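Section 4: Clearing the desk top

Before you start, lay the Kikby floral mat flat and smooth out any creases. It is a mat, whatever your household has been using it for.

1. Stand the pencils in the clear cup, points up, towards the back of the desk. Put the stapler in front of it.

2. Keep the calculator to one side, where you can reach the buttons without elbowing the pencils.
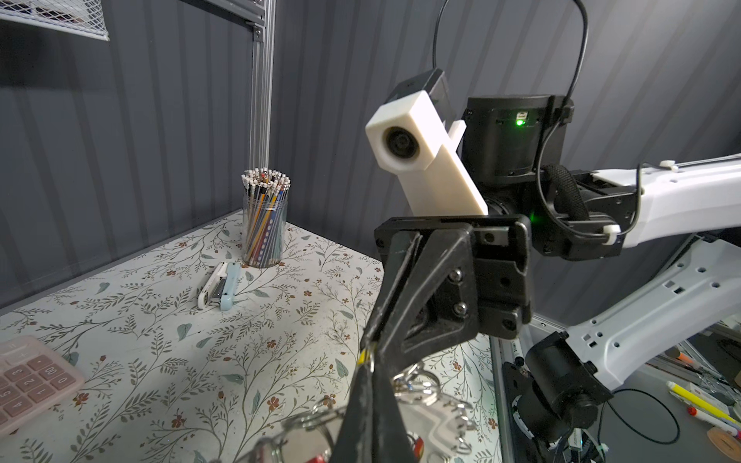
3. Gather pens and highlighters separately. They do not belong in the pencil cup, however politely they ask.

Note: If the cup will take no more pencils, stop. The Zutstead drawer insert (see Section 7) holds 73 of them, which should see you through to retirement.

4. Bring all keys to the middle of the mat. Find a tag or a large ring and lift from there - pulling at the middle of a knot only makes a better knot.

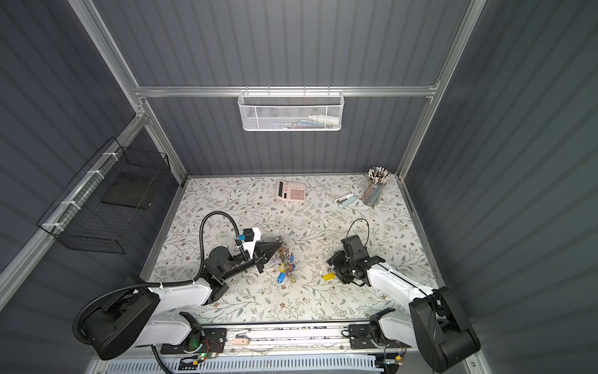 Fig. 4b. Key bundle on the mat.

5. Separate the rings one at a time. Put any key you cannot match to a lock in the Kimaro tray for three months, then be brave.

Caution: Split rings are hard on fingernails. Use the blunt end of a teaspoon to open them. Do not use the stapler.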